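Can a machine tidy a bedroom yet?

Tue 19 August

Concetta Rinaldi asked me in May whether I'd buy a robot that did housework. I said I'd pay 555 for one that cleared the bed and put everything back where it lives. I still haven't seen one I'd trust with it.

Floors are easy enough. A bed is soft, it creases, and whatever gets dumped there is a different shape every time. A box wants a firm hold, a spray bottle mustn't be squeezed in the wrong place – and then each thing has to go somewhere.

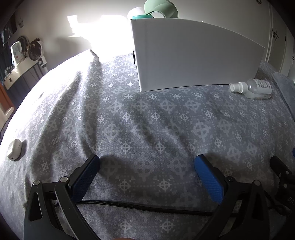 Two blue finger pads, a big white box and a spray bottle on its side.

I'd start with the bottle. The bedspread can wait, as smoothing cloth looks years off to me.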